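Saving the sound of Clellar: the tape project reaches its halfway mark

June 16, 2023

What a stretch it's been for the Clellar tape project! When we first put the call out in December for old recordings of the valley, we hoped for a shoebox or two. We now have 1000 cassettes and reels on the shelves at the Oltach Hall, and people are still stopping us outside the bakery to ask if we'd like Grandad's.

(Yes. We would always like Grandad's.)

For those new to the newsletter, the idea is simple enough. Clellar had its own community radio station for 19 years, run out of the back of the old butter factory, and when it closed the tapes went home with whoever happened to be there that week. Some ended up in sheds, a few under beds, one lot in a caravan at Tan. We're bringing them back together, copying them, and putting the copies where anybody in the district can listen.

The best find so far has to be the flood broadcasts. We knew the station had stayed on air through both nights, but we'd been told the recordings were taped over with a bowls final. They weren't! There are 5 cassettes of them, labelled in green biro, and the sound is remarkably clear. You can hear the rain on the factory roof behind the announcer, and every few minutes a neighbour rings in to say how high the creek has come up their fence. At one point the announcer reads out a recipe for pumpkin scones to fill the time while the phone line is down. I've made them twice now and they're very good, although I'd go easier on the nutmeg.

Then there are the school choirs, the Saturday cattle prices, a serial about a lighthouse keeper that seems to stop at part seven, and a gardening hour with strong opinions on the colour of hydrangeas. If you know how the lighthouse story ends, please get in touch. Several of us are losing sleep over it.

A word about the copying, as quite a few readers have asked. A tape has to be played in real time, so a 90-minute cassette takes 90 minutes plus the fiddling at either end. We keep the full-size sound file exactly as it comes off the machine, clicks and all, and make a smaller tidied one for listening. The full-size files are big, and they live on ordinary hard drives, one set at the hall and a second set over at the Trisside library, in case either building has a bad day. There's also a paper list of what's on which drive, kept in a ring binder, and I'd urge any family doing this at home to start their own binder on day one. I didn't, and spent a whole long weekend making up for it.

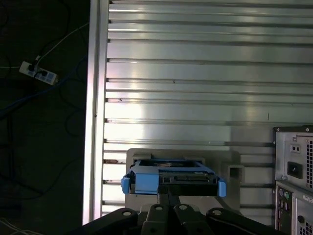 A hard drive in its bright blue caddy, with the connector pins facing out.

If you're thinking about copying your own family tapes, please do it soon. The cassettes themselves often last better than the machines that play them, and a working deck gets harder to find every year. Wind each tape right through to the end and back before you play it. Look at the little felt pad in the middle of the opening too, as the glue dries out and the pad drops off. We've replaced dozens. Store them standing up, away from speakers, and not in the garage if you can help it.

Our listening mornings have been a joy. The last one drew 64 people, which is more chairs than the hall owns, so the front rows were on hay bales borrowed from the show society. We played an hour of requests and dedications, and there was a cheer every time somebody recognised a voice. A couple from Trisside heard their own engagement read out between a weather report and an ad for drench. They hadn't known it was ever recorded.

The online catalogue is open as well, with 2838 separate items described so far, everything from full programs down to single station jingles. You can search it by place, year or subject. The spelling of some surnames is guesswork on our part, so if you spot your family mangled, use the form at the bottom of the entry and we'll fix it.

Still wanted: a take-up reel for a quarter-inch machine, clean cassette cases of any age, and people with good ears and a free morning to help write descriptions. No experience needed, and you can do it from home with headphones and a cup of tea. We'd especially love help from anyone who remembers the football commentary well enough to tell one Clellar full-forward from another.

Tapes can be left at the Oltach Hall during library van hours or at the counter of the Tan general store. Please pop your name and phone number in the box so we can get the originals back to you with a copy.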